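Calter
Color words in secondhand listings, version 2

Calter is a set of 4000 short listings for used household goods, with every color word marked by hand. The listings were written by sellers for local notice boards and two swap websites run by Nijs, a small reuse shop network. They cover furniture, curtains, wallpaper and flooring remnants, kitchen things, toys and clothing.

The set was put together to study how people name colors when they want somebody else to recognize an object. That is a different task from naming a paint chip in a lab. A seller writing "blue bin" usually means it is the only blue bin in the lot, and a seller writing "petrol blue with a bit of green" is usually trying to prevent a return.

What is in the download

listings.csv – one row per listing: id, category, text, month posted
spans.csv – one row per color word or phrase, with start and end position in the text
terms.csv – the list of distinct color terms, with lowercase form and base color
splits/ – train, dev and test ids
guide.txt – the instructions the annotators worked from

All files are UTF-8. Line endings inside listing text have been replaced by a single space. The month is a name, so January is January in every file and there is no year.

Categories

The category column has six values: furniture, textile, wall_floor, kitchen, toy, clothing. A listing gets only one. When a seller offers several things in one text, the category is that of the first item named, even if the rest of the listing is longer.

wall_floor is the smallest category and the one with the most disagreement between annotators. Patterned wallpaper has a ground color and a motif color, and sellers pick one or the other without saying which. A roll with orange flowers on a very light ground can be sold as orange, as white, as gray or as "cream/rust". We mark whatever the seller wrote and add the tag GROUND or MOTIF only if the text makes it clear.

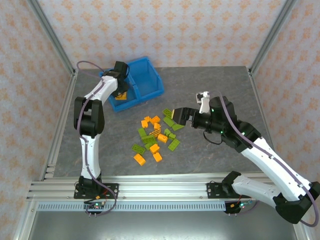 Base colors

Every term in terms.csv is linked to one of twelve base colors: the usual eleven, plus "none" for words such as clear, natural and mixed. There are 1469 distinct terms. Most of them occur once. "Off-white" and "off white" are separate terms with the same base color, and so are "grey" and "gray". Spelling has been left alone everywhere.

Terms that name a material but are used as a color (oak, slate, brass, marble) are included when a reader would take them as a color. "Oak table" is not marked. "Painted in oak" is. For floors this is often a judgment call, because stone-look surfaces are sold under the name of a stone and also under a plain color. "Marble gray" is marked as a single span with base color gray. "Marble" alone, in a flooring listing, is marked with base color none.

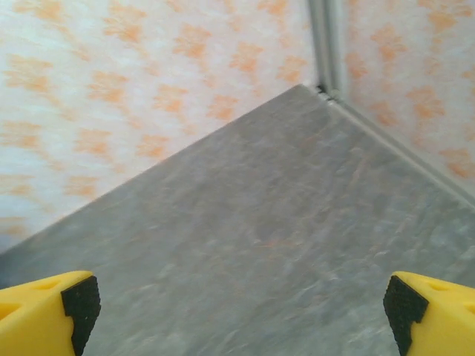 How it was annotated

Two people marked each listing separately, using guide.txt and a plain spreadsheet. Hendrik Van Damme settled the cases where they differed and wrote down his reason in the notes column of spans.csv. The notes are short and some are in Dutch. We have not translated them.

The order of work was furniture first and clothing last. The rules changed once along the way, after furniture was finished: from then on, "light" and "dark" became part of the span when they stood directly before the color word. The furniture rows were redone to match. If you find a furniture row where "light" or "dark" is left outside, it is an error and we would like to hear of it.

Known hard cases

Neighboring colors in one lot. Toy listings often sell mixed pieces together, and the seller names the colors in groups. Yellow and orange bricks in the same heap get called "yellow/orange", "warm colors" or just "yellow". We mark "yellow/orange" as two spans. "Warm colors" is one span with base color none.

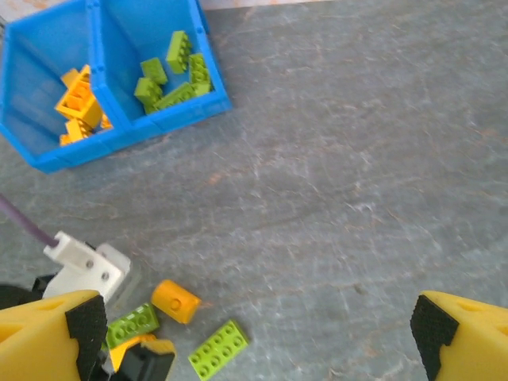

Container or contents. "Blue box of blocks" gives a color for the box. "Box of blue blocks" gives one for the blocks. Sellers are less careful than that, and "box blocks blue" appears in several forms. The column refers_to holds "item", "container" or "unclear". It is filled in for toy and kitchen only.

Two-color lots. Where a seller names two colors that sit far apart, such as orange and green, annotators hardly ever disagreed about the spans. They did disagree on refers_to when the lot came in a bin of a third color. 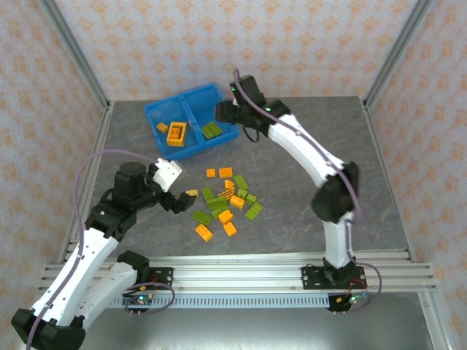 Brand color names were another source of trouble. Some sellers copy the name from the original box, and the name says little about the color. These are marked with the tag TRADE and linked to a base color only if the same listing also gives a plain word. About 700 spans have this tag, most of them in clothing and textile.

Words for fading ("was red", "more pink by now") are marked as two spans where there are two color words, with the tag PAST on the older one.

Splits

The splits were made by seller, so no seller appears in more than one. The test set has 59 sellers. Seller ids are not included in the release, but the split files keep them apart.

Please do not tune on test. The dev set has the same mix of categories and should be enough.

What was removed

Phone numbers, street names, email addresses and personal names were replaced by [X]. Prices were kept. Listings that offered animals or food were dropped, along with listings of fewer than four words. Photos that sellers attached to their listings are not part of Calter and we do not have permission to pass them on.

Limits

The sellers are mostly adults in one region, and many of them write English as a second language. Some terms are direct translations. "Broken white" is common here and means off-white. It is marked like any other term, with base color white.

The set should not be used to estimate how often people own things in a given color. Sellers mention color when it helps the sale and leave it out when it does not – black and white goods in particular are often listed without any color word.

Changes since version 1

Wallpaper and flooring moved from furniture into their own category.
refers_to added.
Duplicate listings from the Hirkis board removed.
Span positions now count characters. They counted bytes before, which broke every listing with an accent in it.

License and contact

The annotations are released under CC BY 4.0. Listing text is reproduced with the permission of Nijs for research and teaching.

Errors and questions go to Marijke Vandenberghe through the issue tracker. Please give the listing id and the version number.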